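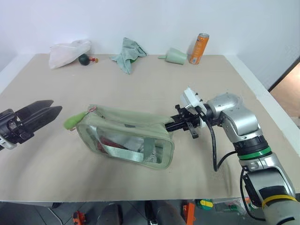
Clear zip pouches for small stuff: worth it or not?

hpilk_rernton
I'm sorting out the junk drawer, the hall cabinet and two tote bags that never get unpacked. My plan is to put everything in zippered pouches with a clear window so I can see what's in each one. I have one pale green one so far and I like it. Before I buy more, does this work long term or do you end up with a pile of pouches in place of a pile of stuff?

I have a shallow drawer 30 inches wide and one shelf to work with. No budget for drawer inserts this month.

— Hayley

palance_carol
It works if you keep them half full. I've had mine since last October. The ones I packed tight were the ones where the zipper gave out, always at the end near the pull. The loose ones are fine.

Also keep anything with a strap or a cord on its own. It pushes everything else to one end and then you can't see the other things through the window.

hpilk_rernton
Mine has a strap in it right now, so I'll move that. What do you use for cords?

palance_carol
A hook inside the closet door. Nothing fancy. I fold them in half and hang them up.

G. Pickering
Posts: 2,801

I'll disagree with the whole idea. Pouches hide things even when they have a window. After a week you're looking at whatever is on top, and the rest might as well be in a box in the garage. I used them for a year and went back to open trays. With a tray you look down and see all of it.

If you only have a shallow drawer, a tray is the better fit. Pouches slide over each other every time you pull the drawer open.

casado_s
Glenys, that depends on how you store them. Flat in a stack, yes, I agree, you lose the bottom ones. Stand them on edge in a bin with the zippers up and you can flip through them like files. Mine are in an old Sollari shoe box and I don't lose anything.

G. Pickering
She said shallow drawer. They won't stand up in a shallow drawer.

casado_s
She also said one shelf.

hpilk_rernton
The shelf is 8 inches high, so they could stand up there. The drawer is no good for that.

imo_cheetham
Do the sort first and buy later. Clear a table, push it against a wall and put everything you haven't decided on in a row along the back. Keep the front of the table for the one thing you're working on. I do it this way because if I spread things over the whole table I start moving them from one spot to another and call it sorting.

The back row is always a strange mix. Plastic bags, a toy part, a cloth, a funnel, a drink can. Go along it from one end to the other and don't skip. Each thing gets a place in the house or it goes out.

palance_carol
Second this. And the plastic bags go first. They take up half the table when they're crumpled and you can't see what's behind them.

imo_cheetham
I leave one bag out for trash, but yes.

hpilk_rernton
What about things like funnels? I have one and it doesn't fit in any pouch I own. I was going to get a bigger pouch for kitchen odds and ends.

G. Pickering
Don't buy a pouch for a funnel. Hang it on a nail, or put it upside down over the neck of a bottle. Anything rigid and hollow wastes the space around it.

casado_s
Agree with Glenys on that one. Pouches are for small flat things. Pens, batteries, tape, spare keys, sewing things. I'd keep cloths out too. Fold them and stack them with the dish towels. A bunched-up cloth takes up three times the space.

palance_carol
Small toy pieces do well in a pouch, though. Ours were all over the house and now there is one pouch by the couch. The kids can work the zipper themselves.

G. Pickering
A bowl would do the same thing and you wouldn't need a zipper.

palance_carol
A bowl tips over. We tried a bowl.

hpilk_rernton
OK, update. I did the table last night and it took almost two hours. I ended up with 4 groups that make sense as pouches: repair things, stationery, first aid and toy parts. Everything else went to the kitchen or into the trash. The strap is on a hook now and you can see through the whole window.

I'm going to put the pouches on the shelf, on edge, in a cardboard box from the Kershaw delivery. The drawer gets a tray for the things we use every day, scissors and tape mostly. So a bit of both.

casado_s
Good split. Label the top edge if you can. A strip of masking tape on the fabric next to the zipper works. Don't put it on the window, it leaves glue.

imo_cheetham
Are you keeping them all the same color? I have a different color for each group and I don't need labels.

hpilk_rernton
The store here only has the pale green, so tape it is.

G. Pickering
I still say you'll be back to trays by spring. Glad the drawer got one.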